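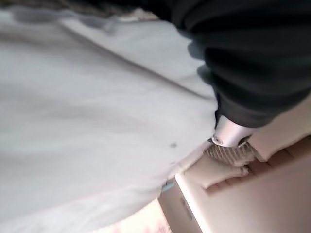 4. Demonstration Day Procedure: Bed-Making Task

This section covers running the Atus two-arm unit on the bed-making task in front of visitors. Complete Section 3 (Arm Covers and Joint Check) first.

4.1 Before visitors enter

1. Park both arms and confirm that the base is locked.
2. Check the black sleeve for loose folds near the cuff. Tighten the cuff strap if the sleeve slides over the metal end of the wrist.
3. Lay the white cloth on the bed by hand. Leave one corner within reach of the gripper. Folds in the cloth are acceptable.
4. Load task file 791 from the Nokirero console.
5. Set arm speed to 22 percent. Do not use the 68 percent setting with visitors in the room.

CAUTION: Keep visitors behind the floor line whenever the arms are powered. The operator holds the stop button for the whole run.

4.2 Running the task

6. Announce the start, then press RUN. The arms move to the ready position over the edge of the bed.
7. Watch the gripper as it closes on the lower edge of the cloth. If it takes hold of the pillow as well, press HOLD, open the gripper from the console, and return to step 6.

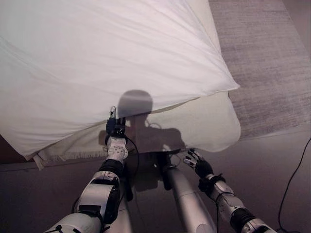
8. Allow the pull to finish before answering questions. The open hand on the other arm stays near the pillow during this stage and may move without warning.
9. When the console shows DONE, park both arms and wait for the joint lights to go out.

NOTE: Strong light from behind the unit throws its shadow onto the bed and can delay edge detection. Close the blinds if detection fails twice in a row.

4.3 Groups and repeat runs

Group size is limited to 8 visitors. Reset the cloth by hand between groups. After the last run, enter the number of holds and restarts in the Rieger log.

Changes to this section take effect Thu 1 June. The gripper force table will be reissued in September. Send corrections to Sunee Kaewkla, Nendley demonstration room.

Contact | © Nendley | Back to top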